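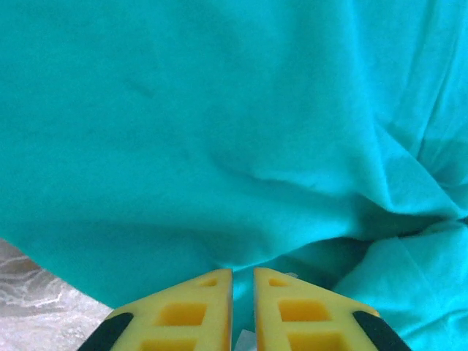 Roya Hosseinzadeh, Clestenero project notebook
6 July 2026
Shared copy, transcripts and coding

Picked up where the March entry stopped. Interviews with people coming off long-term sleeping tablets, Karnulholm site only. All the audio is now transcribed and the first coding pass is closed at 2815 segments. The file is locked and any change from now on goes through the change log, including mine.

Transcription

Skusov output was checked against audio for the whole of the last batch. Word accuracy is fine on ordinary speech. It is poor in three places: drug names, doses spoken as fractions, and trailing speech at the end of a turn. Doses matter most for us. "Half of a half" came out twice as "half and a half", which reverses the direction of the taper. Both corrected by hand. I have searched the earlier batches for "and a half" and read each hit in context; one more error found, in a passage already quoted in the draft. The quote has been changed and the draft re-dated.

Skusov also removes hesitation by default. I had assumed the setting was off and it was on for the first two batches. Restored by re-running the audio and comparing the two versions side by side. Most of the restored material is "um" and can be ignored. A smaller part is repeated starts, such as "I was, I was, I don't know if I was sleeping", and I would like to keep these. The clean version of that line reads "I don't know if I was sleeping", which sounds like a report about sleep. The full version sounds more like someone looking for the tense.

Pauses: we are marking anything over three seconds as [pause] and not timing it further. Shorter ones are left out. I know this loses something.

Code book, changes

The code book still has the shape of the Bakhtiari list we started with, minus the parts that were written for a clinic survey. Changes made today:

"Side effects" is split. The old code covered both what people put down to the tablet and what they put down to stopping it. New codes are EFFECT-ON and EFFECT-OFF. Where the speaker does not say which, use EFFECT-UNSURE and do not guess from the date of the taper. Several people say plainly that they cannot tell, and the old code hid that.

"Compliance" is gone. It was being applied to two unlike things, taking the tablet as written on the box and doing what the doctor said in the room. These differ quite often. Replaced with BOX and ROOM for now. The names are ugly and can be changed later without touching the segments.

"Stigma" stays, with a tighter rule. It needs another person in the segment, present or imagined: a sister, a pharmacist, an employer. Shame with no audience goes under SELF-VIEW. I expect this to move a good many segments.

"Ritual" is new. Covers the glass of water, the order of things at night, the tablet left on the bedside table and not taken. That last one comes up in interviews from people who have never met. Some keep a tablet in sight for weeks after the final dose. I had these under "relapse risk", which was my reading and not theirs.

Double coding

655 segments now carry two or more codes. That is too many for the simple counts in the draft table, and the table should either show overlaps or be dropped. I favour dropping it. The percentages give a reader the idea that the speech came in units, and we made the units.
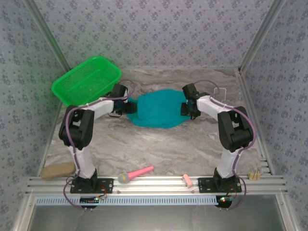 Agreement between coders is the next job, and the subset for it is set at 1516 segments, drawn before the code book changes so that neither of us can choose the easy ones. Each coder works from a clean copy with the other's column hidden. Disagreements are not settled on the spot. The usual fault in our trial run was over where a segment begins and ends, with the code itself agreed. One coder took the opening sentence, the other took the closing one, and the middle was left to look after itself. For the guidance sheet I have written it in terms of the two arms and the teal cloth: a gripper at the left edge, a gripper at the right edge, the same piece of cloth between them. Coders should fix both edges of the segment before either of them names what is in it. So the order is boundaries, compare, then codes. It adds a step and will slow the first few transcripts.

Results of the boundary trial, done on one long interview only. Mismatched boundaries fell a good deal. Mismatched codes hardly moved. This suggests that the two problems are separate and that I was wrong in the March entry, where I put most of the code disagreement down to loose boundaries. Left that entry as written and added a pointer to this one.

Remaining code mismatches cluster in two pairs. EFFECT-OFF against FEAR-OF-RETURN is the worse of the two. A speaker lies awake on the second night of a lower dose and says "there it is again". One reading makes that a withdrawal effect, the other makes it dread of the old insomnia. Both are in the words. I propose we allow the double code here and stop trying to force it. The other pair is ROOM against SELF-VIEW, mostly in passages where people describe wanting to be thought a sensible patient. No proposal yet.

Interview length

Planned length was 60 minutes. The recordings run over in nearly every case, and the overrun is where most of the RITUAL material sits. Part of this is the order of the topic guide: it opens with diagnosis and dose, which people answer as they would at an appointment, in short turns and using the doctor's nouns. The shift in wording tends to come late. "Insomnia" becomes "my nights", "medication" becomes "the little one". I would move the question on an ordinary evening to the front of the guide. It cannot be done for the interviews we already have, and mixing two orders in one data set needs a note in the methods section.

Check whether the shift comes from the question or from plain time in the chair. Two interviews skipped the dose section by accident and could be read against the others. Too few to show anything, worth reading all the same.

Consent and quotations

One participant asked to see quotations before use. Sent five extracts, hesitations included. The reply asked us to tidy the speech in one of them and leave the rest. Done for that extract, and logged as tidied at the speaker's request. The coded version stays full. We need a line in the consent form on this, as the next person may ask for the reverse.

Place names: "Karnulholm" can stand as the site name. Street, surgery and pharmacy names are to be replaced in square brackets with the type of place only. Found two pharmacy names still in clear in the second batch. Replaced, and the old files deleted from the shared folder.
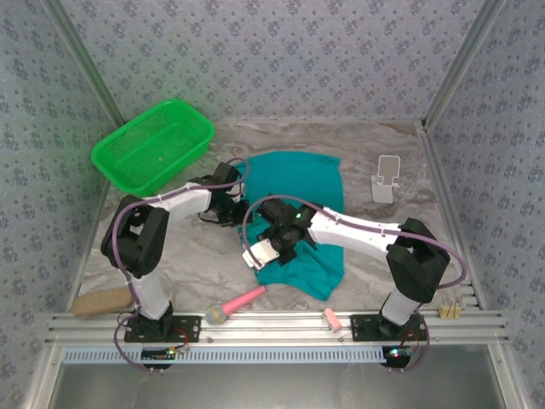
To do

Re-run Skusov on the two short follow-up calls with hesitation kept.
Apply BOX and ROOM to everything formerly under "compliance", reading each segment in full.
Write the STIGMA rule with one example in and one example out.
Send the coder sheet round with the boundary step first.
Take the counts table out of the draft and keep a copy with the notebook.
Ask whether the topic guide can be reordered under the present approval or needs an amendment.
Listen again to the end of the interview with the restored "I was, I was". The transcript stops before the recorder does, and there is speech after the goodbye that has not been typed up. Check the consent wording before using any of it.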